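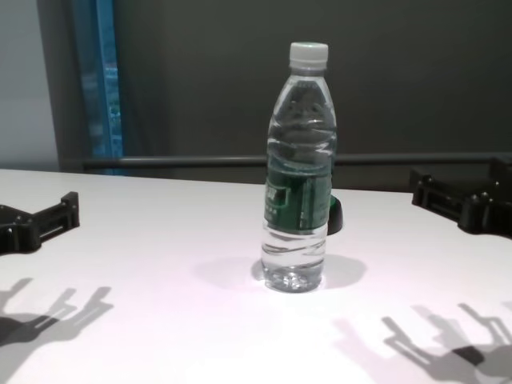
The woman who buys the drinks for the Nokley meeting rooms has been doing it for eleven years, and for most of that time she says no one asked her a single thing about water. They asked about coffee. Then in April she changed the bottles, and her inbox filled up.

"I had people who had never written to me before," she says. "One man sent me two pages. About a cap."

We talked in the supply room on the ground floor, which is narrow and has shelves up to the ceiling. The water comes in on a pallet from a distributor called Pugh, usually a little after seven in the morning, and she likes to be there when it does. A normal order is 168 bottles. They go on the bottom two shelves, and the older ones get pulled to the front.

The old bottles came from Teltham and had a flip top. She had no complaint about the water. The trouble was the shape, which was narrow at the bottom and tall.

"They went over," she says. "You put one on a table, somebody opens a laptop, it goes over. We had a carpet in the large room that I had cleaned so often I knew the guy's kids' names."

So she got samples from three suppliers and set them out in the large room for a month. She didn't put up a survey. She went in at the end of each meeting and looked at what people had taken and how much they had left in it.

"People will tell you they want glass, or they want it from a carafe. Then you go in at five o'clock and the carafe is full."

What she looks for in a bottle is mostly a matter of hands. She wants ridges low down, where a person picks it up. She wants a screw cap with enough texture on the side that someone with weak fingers can turn it. Her mother has arthritis and was, she says, the first person to try every sample.

"She did them at the kitchen table, one after another. She's not polite about it. If she couldn't get it open she just pushed it back at me."

The base matters too. Most plastic bottles have a bumpy bottom, and she used to think this was for looks until a driver from Pugh told her it was for strength. On a hard table she finds it stands fine. On a tablecloth it can rock, and for the two or three dinners a year she still orders something different.

I asked about labels. She said she prefers them small, and dark if possible, as a pale label looks dirty after a day in a cooler. The label also has to stay on. One of the samples lost its paper as soon as it got damp, and she found little rolls of it on the tables for weeks.

Her other rule is clear plastic. "I want to see how full it is from the door. If it's blue I have to walk over and pick it up."

She sets a room the same way each time. The bottles go out about 20 minutes before the meeting, straight from the cooler, and she wipes each one down with a towel first. For a table of eight she puts out 8 and leaves 2 more on the side. She doesn't put them in a row down the middle, the way the caterers do, but one at each place, toward the right hand and back from the edge.

"Where you'd reach for it without looking," she says. "And labels facing the chair. I don't know why. I was taught that way at the hotel."

White tables are the hardest, in her view. The company bought them two years ago from Nukik and she was against it. Every ring shows, and so does every crumb. She has come around on one point — a bottle of plain water looks good on white, better than it ever did on the brown ones.

The empties go in a bin by the elevator. She would like a second bin upstairs and has asked for one. Half-full bottles are a bigger nuisance, and she pours those on the plants by the front desk. The plants are doing well.

As for the man with the two pages, he wanted the flip top back so he could drink with one hand while typing. She wrote to him and said she still had part of a case of the old ones, and he could come down and get it.

"He came down that afternoon," she says. "He took all of it."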